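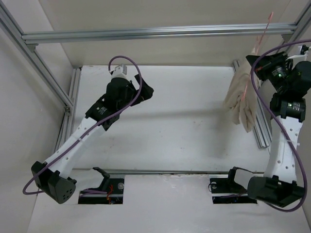 The beige cloth, far right corner of the table.

Home | Diary | Sewing | Garden | Older entries

2019-01-17

Too hot to do anything sensible today so I got stuck into the cloth pile. I have been putting it off since before Christmas, and it has grown the way these things do when you shove everything on the spare bed and close the door. Tea towels, half a curtain, the offcuts from the cushion covers, and far too much beige. I don't even like beige! I blame Tóth for having it on the remnant table at a price I couldn't walk past (and yes, I went back the next week for more).

Manee came over mid-morning with iced coffee and opinions. She folds everything in thirds and then thirds again, which gives you a lovely fat square but it won't sit in my drawers. I fold in half, half again, then roll. We went back and forth on that for a good while and ended up doing her way for the tea towels and mine for everything else. The drawer looks a bit mad but it shuts.

The beige is a nice plain colour for linings, I'll give it that. The trouble is it creases if you so much as look at it, and it frays too, so I want the edges done before it goes anywhere near the wash. I worked out there's enough for 13 napkins if I keep them small, or 4 decent table runners, and I really can't decide. Manee says napkins. Drahomíra rang at lunch and said runners, without being asked, and then told me all about her trip down to Jistdale and how the bus broke down twice. She wants one for her sideboard, so she's hardly neutral - but she did offer to swap me a jar of her plum jam for it and I am weak when it comes to that jam.

Ironed from two till nearly four with the fan pointed straight at me. A white surface is the best thing for laying out pale cloth, I reckon, you notice every little mark and pulled thread. Found a tea stain on one of the good pieces and said a rude word. Soaking it in the laundry trough now with a bit of soap and my fingers crossed.

Things still to do: buy thread (the 1000 metre spool, I always run out with the small one), find the pinking shears, ask Kamil if he's finished with my long ruler. He's had it since April! Last I heard it was in his shed holding a window open.

Dinner was cold chicken and the end of the potato salad. Bit of a breeze coming up now, so I've got all the windows open, and the curtain half is still on the spare bed. I'll do it on the weekend - or I'll close the door again.

Back to top | Contact | © 2019 all words and stitching my own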